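Kernance
Home Sites Checklists Training Archive Contact
Search checklists Go

Cell Safety and Changeover Checklist, Two-Arm Sorting Cell, Kokwood Site
Inspection date: Mar 6, 2024
Issued by: Pasaribu Inspection Services
Cell integrator: Endov
Status key: OK / OBS (observation, no deadline) / ACT (action required before next audit in April)

Scope. The cell took over part of the small-toy sorting work previously done by hand at the packing benches. The checklist covers the hardware, the work surface, and the duties of the operators who now tend the cell. Items marked with an asterisk were added when the bench jobs changed.

1. Power-up and stop functions

1.1 Stop button reachable from the operator position. OK.
1.2 Stop test logged at start of each shift. OBS. Logged on day shift. Two night entries lack initials.
1.3 Restart requires a separate, deliberate action after a stop. OK.
1.4* Operator can state who is allowed to restart. ACT. Answers differed between shifts. Under the old bench procedure a line lead made the call. The new procedure names the cell operator, but the notice at the benches has not been replaced.

2. Grippers and bins

2.1 Finger mounting screws present, no visible backing out. OK.
2.2 Fingers open fully on command before the first cycle. OK.
2.3 Bin empty and clear of packaging at start of run. OK.
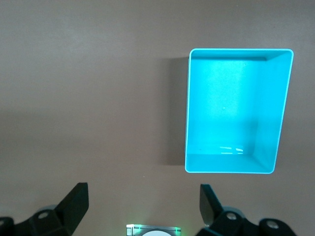 2.4 Bin location checked against the taught position. OBS. Operators set the bin by eye and correct it after the first failed placement. A printed outline on the table was requested by the night shift. Endov has no objection provided the outline is matte.
2.5 Bin walls free of cracks at the rim. OK.
2.6* Bin exchange done only with both arms stopped. ACT. Former bench staff are used to swapping a full bin without breaking pace. The habit has carried over. Retrain and observe one full shift.

3. Arms, cables and table

3.1 Arm bases secure on mounting plates. OK.
3.2 Status lights working on both bases. OK.
3.3 Cable slack does not enter the pick area through the full range of motion. OBS. Check at slow speed with an operator watching the elbow.
3.4 Cables at the operator side tied and lifted off the table edge. ACT. Loose runs make wiping down slower and can be caught by a sleeve. Use reusable ties.
3.5 Single item held by one arm at a time unless the program calls for a handover. OK. 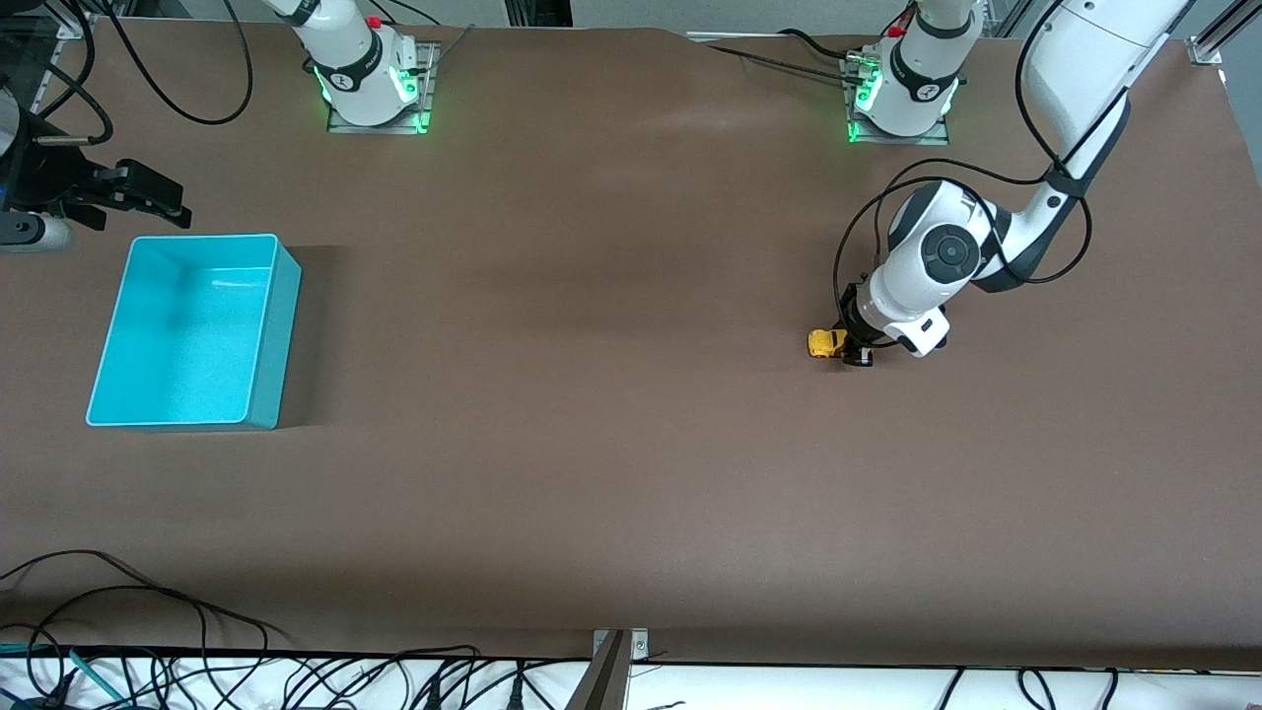 3.6 Table wiped between product types. OK. The task belonged to the cleaning crew when the benches were in use. It is now an operator task and takes place during the changeover window.
3.7 No hand tools left within reach of either arm. OK.
3.8* Walkway behind the operator position kept clear. OBS. Incoming cartons are still dropped where the old benches needed them. Move the drop point.

4. Staffing and workload*

4.1 Operator rotation posted. OK.
4.2 Maximum continuous time watching the cell defined. ACT. No limit is written down. Operators report that watching is more tiring than packing and that it is harder to stay alert late in the shift. Set a limit and record it.
4.3 Manual fallback staffed. OK. One bench remains in service. The fallback target is 800 items per shift, against 3000 for the cell.
4.4 Training hours recorded for each operator. OBS. The plan calls for 26 hours. Records are split between two binders.
4.5 Fault calls recorded in the operator's own words. OK. Keep this. The comments are more useful than the fault codes.

5. Camera and gripper view check

5.1 Lens wiped with dry cloth only. OK.
5.2 Both fingertips visible in the wrist view. OK.
5.3 View checked for shadow under the gripper at working height. OBS. Recheck after any change to the overhead lights.

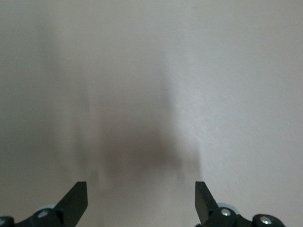
Item 5.3, wrist view: fingers open, shadow on the surface between and above the tips.

5.4 View check repeated after gripper service. OK. Last service was at over 1000 running hours, in line with the site schedule.

Actions 1.4, 2.6, 3.4 and 4.2 go to the site lead. Observations may be closed by the shift that raised them.

Comments (4)

nightshift_k
On 2.4, we asked for the outline twice. Tape lifts when the table is wiped, so please make it something that stays down.

benchtwo
4.2 is the one that matters to me. With packing you could set your own pace. Now you stand there and wait for it to need you. An hour would be a fair limit.

r_maint
3.4: ties are in the second drawer of the parts cabinet. Leave enough slack at the connectors.

nightshift_k
Can the new restart notice go up at the remaining bench as well? People on fallback still read the old one.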